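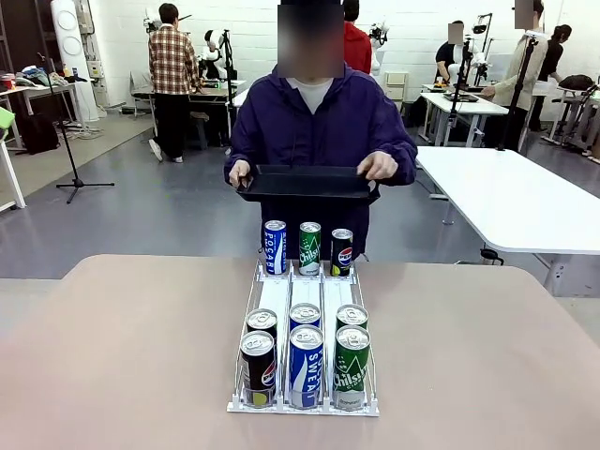

If a machine is going to take over the can racks, then please let the people who have filled them all these years show it how, one route driver wrote to us after we first shared our plans in August, and we have kept that note pinned up in the office ever since. It said in a single sentence what we had spent several long meetings trying to say, and it has shaped a good deal of what we are announcing today.

WOLON OPENS DRAVIK PROGRAM TO ALL RESTOCKING STAFF

Robot arms to share the work of filling drink racks; no positions to be cut

SHAWKY, 10/23/26 - Wolon, the family-owned supplier of drinks and snacks to offices, clinics and small stores, is happy to announce that its Dravik program is now open to every member of the restocking staff. Dravik is our name for the effort to bring robot arms into the packing room, and for the training that goes along with it.

Wolon has been filling coolers since 1961, when the whole business was one truck and a rented garage. A lot has changed in the years between, but the basic job of getting cans into a rack has hardly changed at all. Somebody takes a can, turns it so the label faces the customer, sets it in its lane, and reaches for the next one. We now look after 260 locations, and that adds up to a great many cans and, as our longtime staff will gladly tell you, a fair number of sore shoulders by the end of the week.

Under Dravik, robot arms running on Larnus software will learn to pick up cans and place them in gravity-feed racks before the racks go out on the trucks. The lessons come from our own people. They work at a table with the same kind of racks and trays they know from their routes, they talk through what they do when a can sits crooked or a lane gets mixed up, and the software is adjusted with their advice in mind. We are glad to say that 17 employees have signed up so far, with more asking every week (the sign-up sheet is still by the time clock, for anyone reading this at work!).

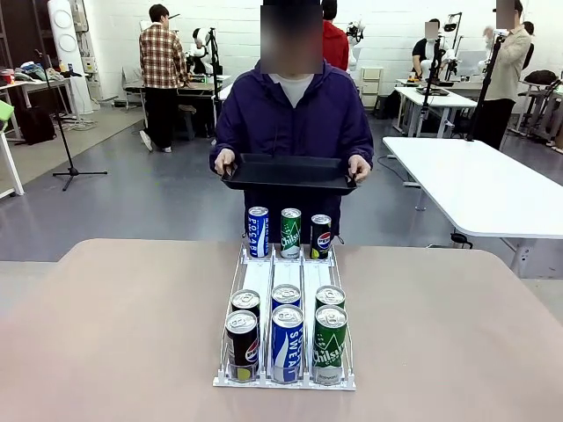
Sorting by lane: Pepsi, Pocari Sweat and Chilsung Cider in a three-lane rack.

We know that news of this sort makes people nervous, and we would be poor neighbors if we skipped past that. So let us be plain. No one at Wolon will lose a job through Dravik. Route drivers will keep their routes and their customers. Packing room staff will spend less of the day on repeated lifting and more of it checking orders, looking after the machines and building new displays. Hours spent in training are paid at the regular rate, and employees who finish the course move up one pay grade, whether or not they choose to work alongside the arms afterward.

The course lasts seven weeks and is held during normal shifts, so that parents and people with long drives home can take part as easily as anyone else. No computer background is needed. The first sessions deal with safety, stopping the arm and working comfortably near it; later ones cover racks and trays of different sizes, and what to do when something gets dropped, as things in a packing room do now and then.

There is still plenty left to work out. Tall cans and short cans ask for a different grip, for one thing, and staff have told us they would like the arms to slow down when someone steps up to the table. Both matters are on the list for the winter. Until they are settled to the satisfaction of the people on the floor, every rack will be checked by hand before it leaves the building, and the final word on whether it goes out belongs to the person checking it.

Customers do not need to do anything. Deliveries will come on their usual schedule, with the same drivers at the door.

About Wolon

Wolon supplies, fills and repairs drink and snack racks for workplaces and small stores in Shawky and the surrounding towns. Customers with questions about Dravik are welcome to ask their driver or call the front office during business hours.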